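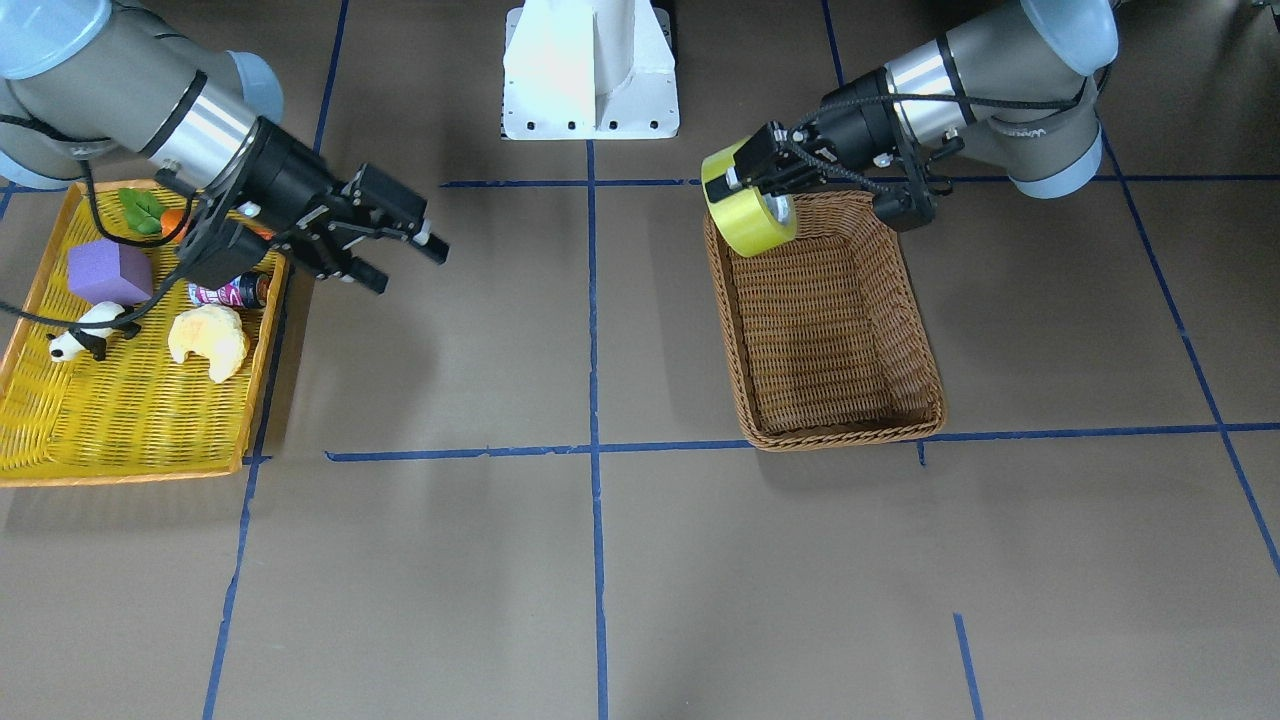 一只手也能做饭:手腕打石膏那段日子攒下的厨房小办法

更新于2023年9月25日

一月里我在Pravstead的台阶上滑了一跤,右手腕骨折,石膏从手掌一直裹到胳膊肘下面。我是右撇子,又特别爱做饭,头三天吃外卖吃得快要哭出来,第四天就忍不住进了厨房。结果那几周学到的东西比前几年加起来还多!现在手早好了,下面一大半办法我还在用。

先说清楚,能不能用力、什么时候能提东西,听医生和康复师的。我的康复师Sharon Athumani从第一次见面就交代:伤手可以轻轻扶一下,别抓,别拧,别撑台面。下面的办法都是照着这个来的。

开始之前:把东西搬下来

请家里人花一个下午,把每天要用的东西全挪到腰和肩膀之间的高度。我挪下来的有:小奶锅、两只轻的碗、电水壶、盐、油、米、茶叶。铸铁锅请它去柜子最里面休息,单手端一锅汤想都别想。

水壶别灌满。我每次只烧600毫升,够一杯茶加一碗速食汤,倒的时候手腕一点都不抖。油倒进带按压头的小瓶,盐放敞口罐子里用勺舀,凡是要拧盖子的调料,都让家里人先拧开,再轻轻盖回去。

米面这类大包装,趁有人在的时候分成小份。我分的是每袋400克,左手一拎就走,倒起来也不会撒一地(第一次没分,撒了,Lobo高兴坏了,它是我家的狗)。

切菜

这一项我最得意。单手切菜难在菜会跑,只要菜不跑,左手拿刀慢一点完全可以。

案板底下垫一块湿抹布,拧到不滴水,铺平,案板压上去推一推,不动才算好。防滑垫也行,我家那块Taltar的用了很久,脏了冲一冲晾干。

圆的东西先变平。土豆、洋葱、胡萝卜,请人帮忙从中间剖一刀,平的那面朝下,后面就都是你的事了。一次多剖几个,装盒进冰箱,够两天用。

有一种带钉子的案板,把土豆往钉子上一插就能削皮,康复用品店一般有。我是借来的,还回去那天真有点舍不得!用完记得拿软木塞把钉尖套上。

香葱、香菜、豆角,用厨房剪刀,直接剪进锅里。番茄用带锯齿的小刀,一点力气都不用。 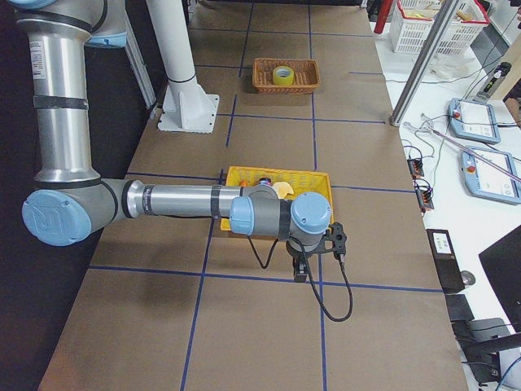 长桌铺上牛皮纸,再用深蓝色胶带分成一格一格

开瓶、开袋、开罐头

玻璃瓶:把瓶子夹在抽屉里,用胯顶住抽屉,左手拧盖。盖子太紧就在热水里泡一会儿盖子那头,擦干,垫一圈宽橡皮筋再拧。实在拧不动就放下,晚上有人回来再说,别跟它较劲。

塑料袋:用剪刀,别用牙!把袋子塞进一只高杯子里,袋口翻到杯沿外面,剪的时候袋子站得稳稳的。牛奶盒也可以这么办,放进一个方形的保鲜盒里再开。

罐头:电动开罐器,按一下自己转。要是没有,就只买带拉环的,拿勺柄伸进拉环底下往上一撬。

鸡蛋:左手拿着在碗沿上磕一下,拇指和中指往两边掰。前五个我都捡了蛋壳,第六个起就顺了,现在我两只手都能单手打蛋,朋友来家里我一定要表演。

胶带:封口用的胶带,每次用完把头折回来一小截,下次一掀就开。趁有人在,还可以让对方剪好一排短条,贴在柜门边上,随用随撕,封袋口特别方便。

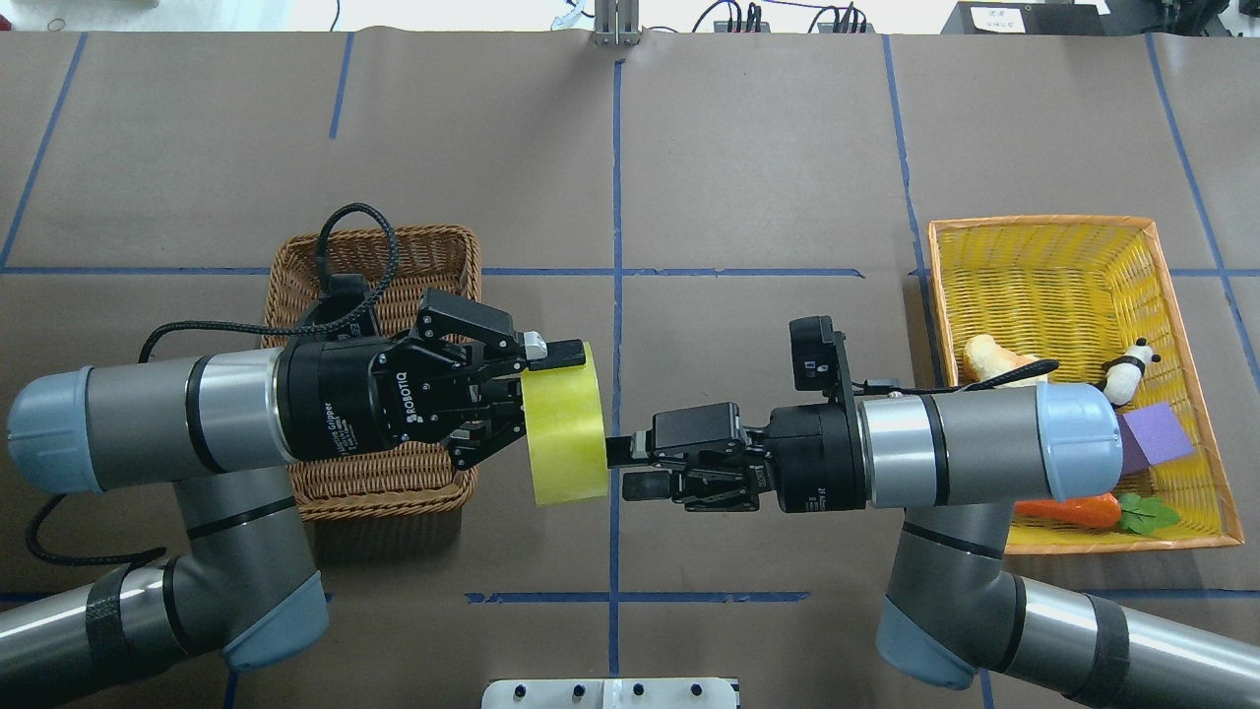
端、倒、搬

能推就别端。锅从水池到灶台这一段,我在台面上铺一条干毛巾,锅放上去,拉着毛巾走。灶台边缘有高低差的,就先把空锅放在灶上,再用量杯一趟一趟往里加水。

煮面用带把手的漏网篮,面和水一起在锅里,熟了把篮子提起来,水留在锅里等凉了再倒。饺子用漏勺捞。整个石膏期我没有倒过一次滚水,请你也别倒。

从厨房到饭桌,我用一辆小推车。没有推车的话,把饭装进带盖的盒子,放进斜挎布包,包带挎在好的那边肩膀上。热汤装保温杯,盖紧了再放。

烤箱我建议先停一停。要用就用小烤箱,放在台面的高度,门前留出一块能立刻放烤盘的地方,隔热手套左手戴好再开门。

一锅出的两样饭

偷懒焖饭:一袋分好的米,洗净,水按电饭锅的刻度加。剪碎的香菇、100克冷冻青豆、一勺酱油、一点油,全倒进去,按下开关。出锅拌一拌。想吃肉就放剪成小块的腊肠。

番茄鸡蛋汤:番茄用锯齿刀切小块,电煮锅里加油炒软,加热水,滚了把蛋液沿着筷子淋下去。打蛋液时碗底下也垫湿抹布,不然碗会转着圈跑。邻居Anju Rana喝过一次,建议加一小撮孜然,我试了,真好喝!

给东西定位置
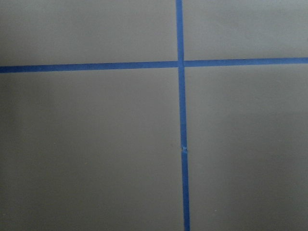

左手做事的头一个星期,最费神的是找东西。剪刀刚才搁哪儿了?药吃没吃?所以我后来给台面分了区:切菜一块,热锅一块,干净碗筷一块,药和水杯一块。分区用不着尺子,两条蓝胶带在灰色的面上一竖一横交叉着贴,贴得略微歪一点也没关系,一眼看过去照样是四块。东西用完回自己那块。胶带我选颜色跟台面差得远的,先在角落里试贴一小段,过一夜撕下来看看留不留胶,离灶火近的地方就不贴了。

药那一块我再多说一句:盒子要买翻盖一按就开的。原来那种要同时压和拧的瓶盖,单手真的开不了,可以问问药房能不能换成容易开的包装。家里有小孩的,换了以后务必收到孩子够不着的地方。

洗碗和擦台面

水池底垫一块湿毛巾,碗放上去不打滑,左手拿刷子转着刷。带吸盘的瓶刷更好,吸在池壁上,把杯子套上去转就行。石膏那只手套一个长保鲜袋,袋口用松松的宽橡皮筋拢住,手举高一点,离水远远的。要是石膏还是弄湿了,给诊所打电话问怎么处理,别自己拿吹风机的热风去烘。

拧抹布:把抹布绕在水龙头上,两头并在一起,用左手拧。我婆婆看见以后也改成这么拧了,她两只手都好好的!

地上有水马上擦。用脚踩着一块旧毛巾,扶着台面慢慢蹭,穿防滑的鞋,拖鞋先收起来。

读者常问的几件小事

围裙怎么系?换成套头交叉背带的那种,不用系带。或者把带子两头缝上魔术贴,绕到前面来粘。

能揉面吗?石膏期间我没揉。我改做免揉面包,面糊用硅胶铲搅一搅,盖上盖子过夜。拆了石膏以后什么时候能揉,我是问过Sharon才开始的,先从一小团软面练起。

左手切菜累怎么办?坐着切。找一把高度合适的椅子,案板放低一点,切几分钟歇一会儿,手酸了就去喝口茶。

左撇子剪刀值不值得买?我买了,用了两天就离不开了。普通剪刀放在左手里,刃口老是别着劲,剪葱剪得一截一截连着。

下一篇写浴室和换衣服,袜子那一段我已经写了两页还没写完。你要是也有单手做饭的好办法,快写在留言里,尤其是剥蒜的,我到现在还是把蒜放进带盖的盒子里用左手拼命摇!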